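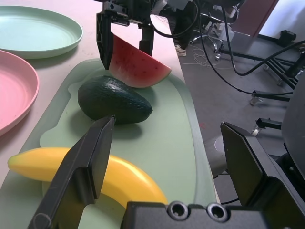
Mar 1, 2024

The fruit job was supposed to be the easy one. We had given ourselves the whole spring for the hard things (towels, mostly) and put plastic fruit at the front of the plan so that everyone would feel clever by Easter. Two arms, a pink table, a couple of plates, a green cutting board. One arm picks up a piece, the other fetches the next, and by the end the board is clear and the plates are not.

For most of February it did that nicely. Then the watermelon started to fly.

I wasn't in the room for the first one. I was in the kitchen at Clenholm waiting for the kettle, and I heard a crack, then a pause, then Ekene Ekpo saying a word I won't put here because my mother reads this. The slice had shot out from between the fingers and hit the door. Plastic watermelon is harder than you'd think. It has a pointed end.

We did what any serious engineering outfit would do and blamed the slice. A wedge is a rotten thing to hold. Squeeze it between two flat fingers a bit too near the thin edge and it wants to leave, same as a wet bar of soap. So we moved the grip point towards the rind, ran it again, and it behaved for an afternoon. I wrote "fixed" in the log. I have since gone back and put a question mark after it.

The next one went over my shoulder. The banana never did it and the avocado never did it, which did rather support the case against the watermelon, and I wasted two days on that. I padded the fingers. I took the padding off again when it started peeling. I read a long forum thread about friction, written by people who plainly don't like each other.

What I hadn't done was look at how hard the thing was squeezing. The grippers are run by a little controller from Trilon, and there's a setting in it for the most force the fingers may use. Ours was meant to be 12. I had typed 12 myself, back in the autumn, and I remembered typing it, and this memory was so vivid that I never checked. When Ekene finally opened the settings page to look for something else, the left arm said 12 and the right arm said 60.

There was a silence of some length.

The how of it is dull. We'd swapped the right gripper in January after a finger got bent, and the new one came up with its own settings. Our start-up script, which we call Runside for reasons lost to time, is supposed to write the proper values to both arms every morning. It did try. The new gripper wanted the message in a slightly different shape, refused it, and Runside noted the refusal on line 2638 of a log file and carried on as cheerful as ever. It had been noting it daily for weeks. I'd like to say the line was hard to find, but it had the word ERROR in it, in capitals.

So the banana, being long and bendy, took the extra squeeze and kept quiet. The avocado is fat enough to be held square. The watermelon was the only one of the three complaining, and I'd spent the better part of a week telling it off.

The bit that bothers me has nothing to do with fruit. We reach over that table all day. You nudge a plate back, you straighten the board, you pick the banana up off the floor, and you do it between runs with the motors live, since stopping properly means a restart and a restart takes nearly 400 seconds. I'd had my hand next to those fingers more times than I care to work out. Magalhães, our old test bench, had a rope across the front that everybody hated, and when we got the new table we left the rope off. It looked untidy.

Changes so far, then. Runside now reads the values back after writing them and won't start if they're wrong. Any refusal stops the lot. Hands go in only with the stop button pressed, restart or no restart, and I've been told off twice already. Ekene is making the restart shorter so we'll have less cause to cheat.

The rope is coming back in April, once we've found it. The door has a dent at shin height and I have to ring the landlord.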